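Kesberg needle driver and grasper set, wristed, 2 arms

Back in stock. Ships from Ukmont, order before 15:00 for same day. Friday orders go out after the weekend.

For teams testing suturing on practice pads, by hand at the console or scripted. The set has been through our own bench comparison against the Lục pair, notes below. Quick notes, sorry, will tidy up when there's time.

What you get
Needle driver, textured jaw
Grasper, serrated jaw
Wrist camera bracket
Spare jaw cable, one per tool
Printed setup sheet (the old one, new one due July)

Fit: Jikville arms, both the long and short mount. Other arms need the adaptor plate, sold seperately. Check the bolt pattern before you order, please. Had two sent back last month for just this.

Wrist camera
Close view of the jaws and whatever thread is near them. Good for checking what the jaws have got hold of, poor for anything else. Background goes soft quickly and shiny metal flares if the lamp is low. Turn the lamp down first, then exposure. Don't rely on it alone.

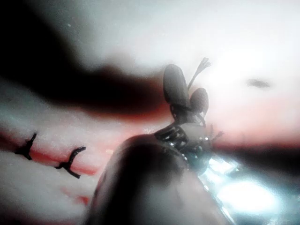 Wrist camera view, jaws open. Glare lower right, tool housing takes up the bottom middle.

Fixed camera
Sits over the pad. Slower to set up, but this is the one we ended up scoring from. Whole cut in view, both tools, all the loose thread. Dark at the margins with a single lamp, so keep the work central. A second lamp helps – not included.

Bench comparison
116 runs in all, split between Kesberg and Lục. Same pad type, same thread, same operator for each pair of runs. Timed from needle pick up to second throw. Dropped needle = failed run, no restarts.

Kesberg held the needle better at steep angles. Lục was quicker opening and closing, and quieter. Not much in it for knot tying. Regrasping is where the Kesberg driver earns its price, much less needle roll in the jaw.

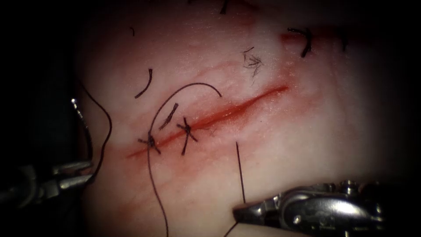 Janaína Frota: we got the same on needle roll but would not call knot tying even. With short tails the Lục grasper was ahead on our bench, and by a fair bit. Might be worth splitting your results by tail length.

Fair point, noted. We didn't sort by tail length and the logs don't have it. Will do it on the next batch.

Jaws
Both tools open wide. Wider than you need for most pad work, so set a limit in the controller or you'll catch thread on the way in. Default limit is off. Start narrow and open up as needed.

Jaw inserts are not swappable on this version. Worn insert means a new tip.
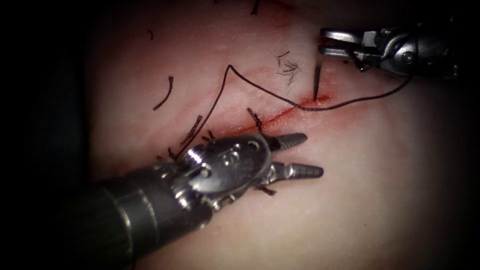 Both tools open, needle standing in the pad between passes.

Controller
Runs off the standard Jikville box. Firmware needs to be current, older ones will move the wrist but ignore grip force. If grip force reads zero all the time, thats your problem.

Grip force can be set per tool. We ran the driver high and the grasper low. Too high on the grasper and it frays the thread, you'll get little tufts all over the pad.

Thread handling
Long thread is the main nuisance. Park the grasper near the last knot, draw the needle up and away, and let the slack fall to the far side.
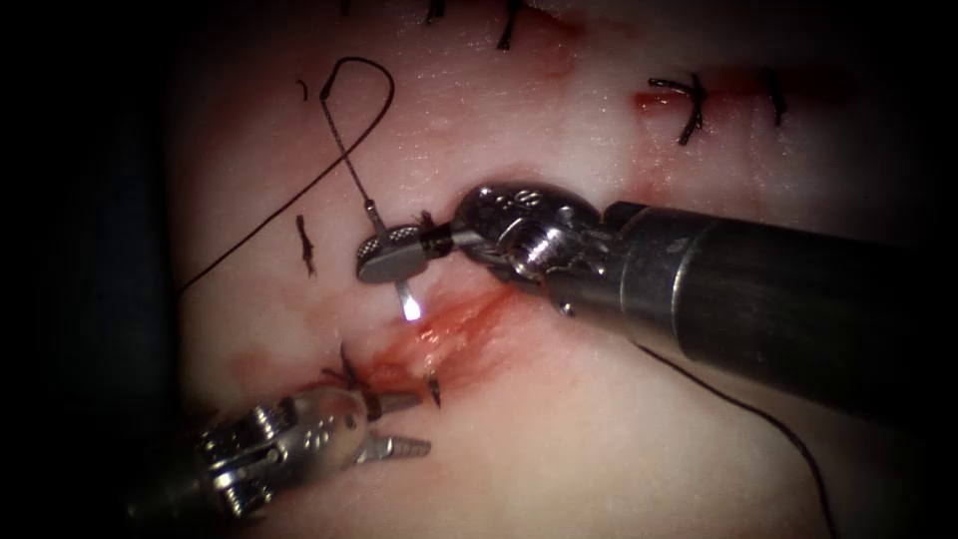

Keep slack off the driver shaft as well. Shorter lengths cure most of this, at the cost of rethreading more often. Scripted runs want shorter again, as the script won't notice a loop where a person would.

Care
Wipe down after each session. Dry the wrist joint properly, pins and cable grooves included. No oil on the jaws. Cable tension check every 15 sessions, sooner if the grip feels spongey.

Returns
Unused only, in the tray it came in. Tips once fitted can't come back unless faulty.

Loan set available for trials, over two weeks by arrangement. Ask for the Kesberg loan tray when you email and say which mount you have.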